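Beginners and Returners > Kit and Getting Going

Thread: Which hybrid for a 2 month trial of riding to work?

pennyfarthingale
Right, I've been putting this off since last winter but the bus has finally broken me. It went past the stop full again on Saturday and I walked the whole way in with a bag of wet gym stuff. So I'm going to try riding to work for 2 months and see if I stick at it. Budget is 900 all in, and that has to cover lights, lock, mudguards and a helmet as well, so call it a bit less for the bike itself. I've not owned one since school. The shop in town has a Kodar hybrid and a Tultel one next to each other and to my eye they're the same bike in different colours, but the lad said the Kodar has "better running gear" and then wandered off to answer the phone. Any thoughts? I'm mostly on flat ground, with a bit of river crossing and one nasty roundabout that I intend to get off and walk round.

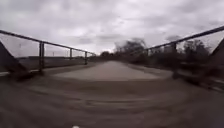

Also do I need padded shorts, yes or no? I really don't want to be the woman in padded shorts in the lift.

gravelrash_tim
Kodar, every time. I've had mine four years, only changed the chain and pads. The Tultel comes with a saddle like a breadboard and you'll be paying for a new one by the second week. No to the shorts if it's under half an hour.

Mossop
Disagree with Tim there. Saddles are personal, I love the Tultel one and did a whole summer on it in ordinary trousers! What I'd look at is whether it has proper bolt holes for mudguards and a rack. The cheaper Kodar didn't when I was looking, and those clip-on guards rattle themselves to bits. Ask the shop before you hand over any money.

gravelrash_tim
Mine has them.

Mossop
Yours is four years old, Tim.

oldhub
Go second-hand. You're talking about a trial, so why spend 900 on something that may end up holding coats in the hall? I paid 133 for a tidy steel tourer from a chap clearing his garage, put new tyres and cables on it, and it's done every working day since. Spend what's left on a decent lock and waterproof gloves. Proper gloves, mind, the ones that go up over the wrist.

pennyfarthingale
I did think about second-hand but I wouldn't know a bad one if it fell on me. How do you tell? And Mossop, thank you, I'd never have thought about bolt holes. I rang the shop and they're "checking".

oldhub
Lift the front wheel and spin it, see if it wobbles side to side between the brake blocks. Turn the bars and feel for any notchiness. Waggle the pedals sideways – there should be no knock. Look under the frame where the tubes join for bubbling paint. If the seat post won't move, walk away, you'll never get it out.

quietfreewheel
Can I put in a word for the boring stuff? The bike matters far less than the route. I rode the main road for a month when I started and hated every minute, then I found a back way that's longer but has hardly any traffic on it, and I've been happy ever since. Go and ride yours on a quiet morning before you have to do it for real with a clock ticking. I was out early in February when I tested mine and it made all the difference, I knew where the gates were and which kerbs were dropped. 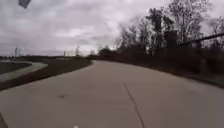
I'd also leave a pair of shoes at work. You'll forget them one day otherwise and end up in a meeting in your socks (I did, it was a long meeting).

Mossop
Second the shoes. And a spare towel.

gravelrash_tim
Agree on the route, not on the longer way round. If it adds ten minutes each way she'll have packed it in by the third week. Learn to ride the direct road properly, hold your place in the lane and get it done.

quietfreewheel
I was frightened, Tim. Plenty of people are. Ten minutes is nothing if the other choice is going back to the bus.

gravelrash_tim
Fair enough, but there are training sessions for exactly that. My council ran them free, worth a look wherever you are.

hattie_b
Just to muddy things, has anyone tried the Osman panniers? Penny will need something for the gym kit. Mine are the Lavine ones and the clips have gone brittle, so I'm looking too.

oldhub
Osman are good but heavy. Carrier bag inside whichever you get, they all leak in the end.

pennyfarthingale
Update! The shop rang back: the Tultel has rack and mudguard holes, the Kodar they stock doesn't. Sorry Tim. But I'm also going to see a second-hand one after work, and I've written oldhub's list on the back of an envelope. Will report back. Still no verdict on the shorts, I notice.

Mossop
Get the shorts. Wear a skirt over them.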